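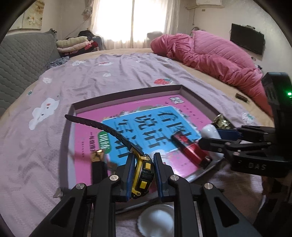 06/01/2024

Swam the lake course this morning, the whole thing, out to the Plotstead jetty and back!! I have been grinning ever since and my arms feel like wet rope. I woke up before the alarm, lay there listening to the rain stop, and by the time I'd eaten half a banana I knew I was going to do it. No wetsuit either. And I want a sports watch now. Up to today I've been perfectly happy going by the church bell, but a chunky yellow and black one with those fat side buttons, and a rubber strap with holes all the way along so it would go over a cold wet wrist, that's the thing I keep thinking about. Something I could mash with numb fingers. Anyway. The swim!

The water was so clear at the start that I could see my own feet right down to the toenails, and then you get past the reeds and it goes that deep bottle green and you can't see anything at all. I used to hate that part. Last November I turned back there, remember, and sulked in the car with the heater on. Today I just put my face in and kept counting strokes, breathing every third, and when I looked up the boathouse was already behind me. I think the difference is all the dull pool work. 3000 meters a week since spring, up and down, up and down, with that one man who does butterfly in the slow lane.

Azra Stoyanova swam with me as far as the second buoy (she has the most beautiful lazy stroke, it looks like she's reaching for something on a high shelf) and then she floated on her back and shouted at me to keep going. So I did. From there it's 900 meters to the jetty and it was flat as a plate the whole way. A pair of grebes came up quite close and looked at me and went down again. I touched the post, it was slimy, I said hello to it out loud, and turned around.

Coming back was harder. There was a bit of wind by then and I swallowed a good mouthful off a little wave and had to stop and cough for a while. My left calf started to tighten up near the reeds too. I did backstroke until it let go, and that was lovely really, all sky, the clouds going pink at the edges and coming apart.

Azra had the flask ready and the big towel with the bleach stain. Ginger tea with far too much honey. I shook so much I spilled it down my front and we both got the giggles. Then eggs and fried potatoes at Stojanovska, the corner table by the radiator, and I ate her toast as well as mine. The woman there asked if we'd been in and when I said to the jetty and back she brought out 2 slices of the plum cake, no charge! Best plum cake of my life.

Slept on the sofa all afternoon with wet hair, so it's sticking up on one side like a hedge. Goggles have left rings around my eyes.

Next one has to be Clonditano. Azra says the entry form is open and there are only 20 places in the long swim. It's colder there and there's a current by the bridge, so I need more mornings in the lake and a better cap, the orange one has split. I'm going to fill in the form tonight before I lose my nerve.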